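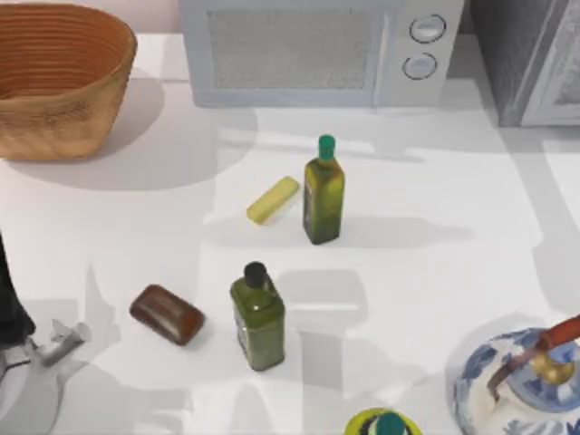

Tustano kitchen, counter robot, weekly safety check
Sun 20 September

Done before the breakfast shift, coffee in hand!

1. Emergency stop, both buttons: PASS. The one by the door is stiff, so give it a proper thump.

2. Counter cleared of anything that isn't on the Jendgate job list: PASS, after a nag. I know we all used to dump things wherever there was a gap (me more than most), but the arm works from its list and we have to as well.

3. Glass and china kept back from the counter edge: COMMENT. Please push things further in, I keep finding bottles too near the front.

4. Gripper fingers wiped and checked for chips: PASS.

5. Basket moves, slow speed only: PASS.

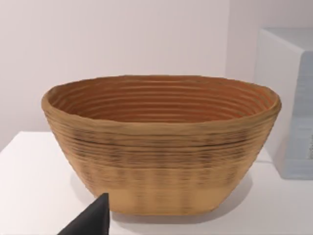
I'd still like a person standing by for these, at least until March. Lifting and shifting was half my morning once and my shoulders don't miss it, but now I spend that time watching and writing things down, and that's tiring in its own way. Could we swap over every 4 hours?

6. Floor line repainted: FAIL. Worn away by the sink, job 293 raised.

7. Everyone on shift trained: COMMENT. 5 signed off, and the new starters still need the Felano session before they work beside it.

Next check same time next week.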